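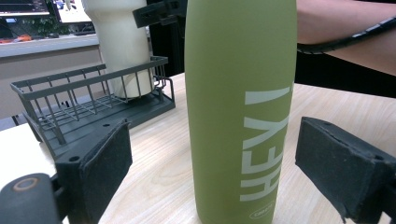
4.2 Horários de atendimento e acesso às despensas comunitárias

A análise desta seção considera os 52 agregados familiares que mantiveram cadastro ativo na rede Asora durante os seis meses de acompanhamento. A rede opera dois pontos de distribuição de alimentos, Stovard e Garkitz, com estoques abastecidos pelo mesmo armazém e critérios de elegibilidade idênticos. As diferenças observadas entre ambos dizem respeito, portanto, sobretudo às condições de acesso.

Em Stovard, o atendimento encerrava-se às 16h. As entrevistas indicam que esse horário excluía, na prática, parte dos trabalhadores com jornada regular, os quais dependiam de vizinhos ou de familiares idosos para a retirada das cestas. Em Garkitz, onde o atendimento se estendia até o início da noite, a retirada por terceiros era menos frequente e as pessoas entrevistadas relataram maior liberdade na escolha dos itens. A possibilidade de recusar um produto - prevista no regulamento dos dois pontos - era desconhecida de vários dos entrevistados em Stovard.

Partilhas: 52
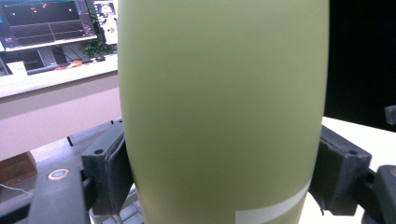 Orest Moroz
Pesquisador responsável, Núcleo Dehghan de Estudos sobre Segurança Alimentar

Figura 2. Objeto cilíndrico verde-oliva claro, de superfície fosca, com faixa esbranquiçada.

O deslocamento constitui o segundo elemento relevante. As famílias residentes na zona norte do município precisavam utilizar duas linhas de ônibus para chegar a qualquer um dos pontos, e o custo da passagem foi mencionado de forma recorrente como motivo para a retirada irregular. Em agosto, com a suspensão temporária de uma das linhas, parte dessas famílias deixou de comparecer, embora conservasse o cadastro. O registro administrativo da rede classificava tais ausências como desistência voluntária, categoria que os autores consideram inadequada para fins de planejamento.

Cabe observar, ainda, que a ausência prolongada implicava novo procedimento de cadastramento, com reapresentação de comprovantes de renda e de residência. Entre as pessoas em situação de moradia informal, a exigência do comprovante de residência foi apontada como o principal obstáculo ao retorno. A coordenação da rede admitia declaração assinada em substituição ao documento - procedimento não divulgado nos cartazes afixados na entrada.

Os dados não permitem estimar o efeito isolado de cada fator. O desenho do estudo não contemplou grupo de comparação, e as famílias que jamais procuraram a rede permaneceram fora da amostra. A seção 4.3 examina a composição das cestas e sua adequação às restrições alimentares declaradas no cadastro.

2 comentários · 6 partilhas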